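About Vernent

Vernent helps small firms, colleges and care providers plan what they spend on robot arms. We don't make arms and we don't sell them. Clients come to us before they order, usually with a sum of money already agreed and a supplier's quote on the desk, and we tell them what the quote leaves out.

The company was set up in Cuvthorpe by Ezequiel Gallegos and Evie Bloxham. Ezequiel had spent years buying machinery for a packaging works. Evie ran the accounts of a technical college and had signed off two robot purchases that sat in their crates until the following January. There are now eight of us, and we still work from the same building.

The kitchen bench

Most of our household and catering work is costed on a bench we keep set up as an ordinary kitchen counter, with the arm standing next to it on its own table.
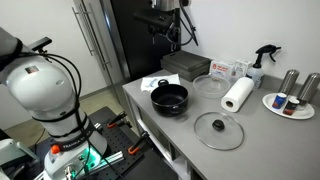 The kitchen bench at Cuvthorpe, with pot, lid and glass bowl on the counter.

Clients are welcome to spend a day at it. We ask them to bring a list of the jobs they have in mind, and we go through it one job at a time: what the arm has to reach, what the gripper has to hold, who resets the counter and how long that takes. The list is normally shorter by the afternoon. A day costs £280 and we take it off the bill if you go on to a full plan.

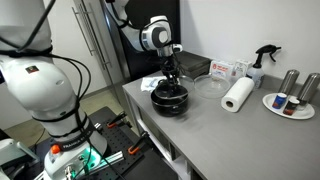
Gripper at the black pot.

What goes into a plan

A Vernent plan has four parts: the arm and gripper, the table and fixings, the room, and the running costs for the first years. The second part is the one most often missing from a quote. Arms need something solid to stand on, and a table that suits a laptop will not do.

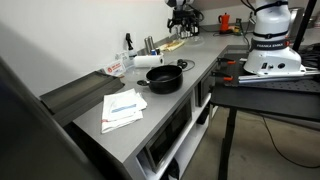 Floor space is where budgets tend to go wrong. A client measures the arm, finds a corner for it and forgets the rest. On our bench the arm has a table to itself, clamped along the front edge and standing on a black metal leg, and the counter carries on past it and turns the corner to a second arm at the back. Cables have to run somewhere too — ours cross the floor in places, and we tell clients to price proper cable covers from the start. We draw every plan to scale and mark where a person can stand.

Small items get a page of their own. Clamps, rails, straps, spare gripper fingers, and the pots and lids that will be used up in practice all cost money. We suggest setting aside £200 for household goods alone, and buying two of anything made of glass. 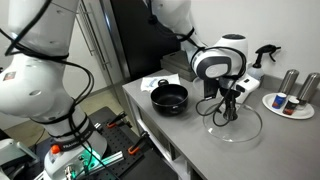 Who we work with

Our longest-standing client is Atallah, a catering supplier that first asked us to look at a single arm and now has us review its equipment budget every year. We also wrote the purchasing plan for Vitow, a day centre that wanted help with kitchen work and had never bought machinery of any kind. Their plan came out at one arm where they had asked for two, with the difference put towards staff training.

We take no commission from suppliers. Our fees are fixed before we start and printed on the first page of every plan.

Visiting us

Bench days are booked by telephone or through the contact page. Our next open day is Saturday, June 14, 2025. Evie will be there to talk about leasing and grants, and Ezequiel will look over any quote you bring with you. Parking is at the rear of the building.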